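Vasar Community Kitchen: August walk-through, back rooms and loading door
Checked by Li-hua Fu, comments by Shuk-fan Lui

Fire extinguishers: OK
All tagged, all pins in. The one by the fryer has finally been moved to the hook we asked for, and you can grab it with one hand now. Love it!

Exit door, alley side: OK
Opens with a single push. Path clear to the gate.

Walk-in cooler: OK, one comment
Inside release works (we each took a turn shut in there). Door gasket is splitting at the bottom corner, so please order a new one before it gets worse.

Dry storage shelving: FIX
4 brackets on the tall unit are loose. Heavy cans go on the bottom shelf until they're tightened. The unit is rated for 900 pounds, and I'd still like the rice down low.

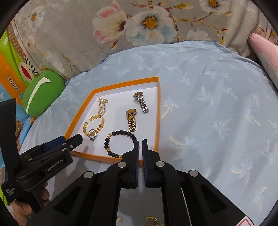 Floor mats: OK
The new ones from Lorkus lie completely flat, even at the seams – what a difference from last year! Lift and mop under them at closing.

Hand sinks: FIX
Hot water at the prep sink takes far too long to arrive. Soap and towels stocked at all 5.

First aid kit: OK
Burn gel restocked, gloves in two sizes. Great job, evening crew.

Ladder: REMOVE
Cracked foot on the left side. Tagged and waiting by the office. Borrow the Hsiao stepladder from the front in the meantime.

Next check: same route, starting at 5 p.m. Bring a flashlight for the shutoff valves.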